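9 May 2023
Kettle room, white table

Today I continued with the question of how to arrange the white table. It is the one with the kidney form, and I like it, but it has no straight side, so every habit from the old bench must be learned again. If I say "put it parallel to the edge", each person does a different thing.

What I had out: the clear glass cup, the small desk fan in pale green, the teal piece with the round base, the small black square. The boxes stay on the floor for now.
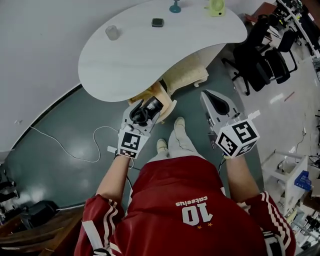
Chelsea Hebden finds that the glass should not live on this table at all. She wrote me that in Stostport they kept all glass on a shelf after March, when they lost two cups in one afternoon, and that a curved edge makes it worse for the elbow. She would take the plastic ones from Odano, pack of 4.

I understand the point, but plastic cups are too light for me when a fan is running. I will keep the glass and give it a place 100 mm from the edge, measured at the curve. A strip of paper tape is enough to mark it.

Other things to decide:
Cable on the floor. It should go along the wall and get two clips. I don't want loops where we walk.
Boxes. Either fully under the table or away. Half under is the worst place for the feet.
Light. I asked Galtusov if the long lamp on the ceiling can be changed to a softer tube.

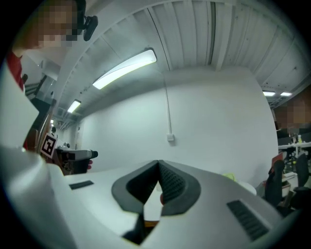 He answered that he must first look which fitting it is, and that he has no ladder here until next week. So I leave the light as it is and do the tape and the clips first.

Still open: where the fan goes when we need the whole surface. Maybe on top of a box – I will try it tomorrow and write it here.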